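Wimgate Workshop Forum > Motors and Drives > Outrunner bearings, how do you get the bell off?

hobnail_jack
Posted October 14, 2024

I have a brushless outrunner that has started to growl. It came out of a Candberg floor polisher that was being thrown away and I want to use it on a small belt grinder. It runs, but by hand it feels gritty, and there is a dry squeal when it slows down. I assume bearings.

The grub screw is out and the circlip is off the end of the shaft. The bell moves a couple of millimetres and then snaps back. Am I missing a fixing or is that the magnets? I don't want to lever it and bend something.

peat_and_diesel
Magnets. They pull the bell back over the stator and the first time you feel it you think something is still bolted. If the circlip is off and the grub screw is right out, not just backed off, it will come. Check for a second grub screw under the first one. Liew used to fit two in the same hole on the bigger sizes and I spent an evening swearing at one.

marrowfat
Don't lever between the bell and the base with a screwdriver. You will mark the base and you can catch the windings. Hold the base in soft jaws, push on the end of the shaft with a brass drift and keep it square. A small arbor press is better if you can get at one.

Towin_Tam
Two plastic tyre levers, one each side, a bit at a time. I have done 8 motors that way and never marked one. A drift on the shaft end is how you put a dent in the bearing you were trying to save.

marrowfat
He isn't saving the bearing, he is replacing it.

Towin_Tam
He said he assumes bearings. He hasn't had it apart yet.

Leidy Usuga
I do a fair few of these. Either method works if you are patient, but before any of that, clean round the gap with a dry brush. If there are filings on the outside they will go straight in on the magnets as soon as it opens, and getting them off again takes longer than the bearings do.

Work on something smooth that you can wipe. Plastic sheet over the bench is fine. Bare steel is a nuisance, the bell grabs it and you trap a finger. Keep your loose screws well back as well. 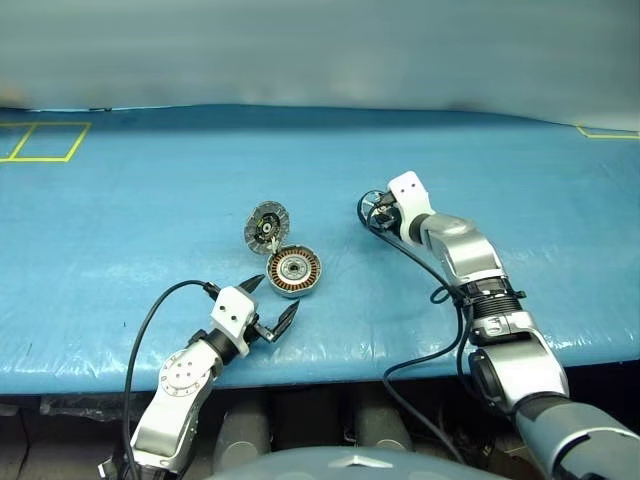 Once they are apart, put the circlip and any shims in a pot straight away, in the order they came off. The shims set the end float and they stick to the magnets where you won't see them. If you lose one the bell will rub or knock when it goes back on.

Then look at the stator before you order anything. You want the varnish on the copper to be an even colour all the way round. Dark patches mean it has been hot and new bearings are money wasted.

hobnail_jack
Thanks all. There was a second grub screw, well spotted. It came off with hand pressure on the shaft after that, no levers and no drift. Windings look even to me. One shim, found stuck to a magnet exactly as Leidy said.

The bearing at the base end is rough and the other is all right. Do I change both?

peat_and_diesel
Both. They are pennies and you have it open.

Towin_Tam
I'd leave the good one. Every time you press a bearing out of an aluminium housing the fit gets a bit slacker. If it spins clean, leave it alone.

peat_and_diesel
It has done the same hours in the same dust as the bad one.

marrowfat
With Towin on this one, for a change. But if you do pull it, warm the housing first. I put mine in the oven at 90 for a while and the bearing usually drops out when you tap it on a bit of wood. No pressing, so no wear to speak of.

Leidy Usuga
90 is all right. Don't go to 200 like someone did on here in February -- the magnets and the glue won't thank you, and strictly only the stator side should be in the oven at all. Leave the bell on the bench.

I would change both, but rubber sealed ones for a grinder, whatever it had before. Grinding dust gets past metal shields.

hobnail_jack
Going for both, sealed. Trukwood have them listed in the right size. Would you put retaining compound on the outer ring?

marrowfat
Only if it is loose in the housing, and the weakest you can buy.

Towin_Tam
None. You will want it out again one day.

hobnail_jack
Ordered. When the bell goes back on, is there a trick to stop it slamming down?

Leidy Usuga
Hold it by the outside edge and keep your fingers out from under it. Start the shaft in the bearing and let it down slowly. Shim first -- it is easy to forget. Then spin it by hand and listen before you fit the circlip.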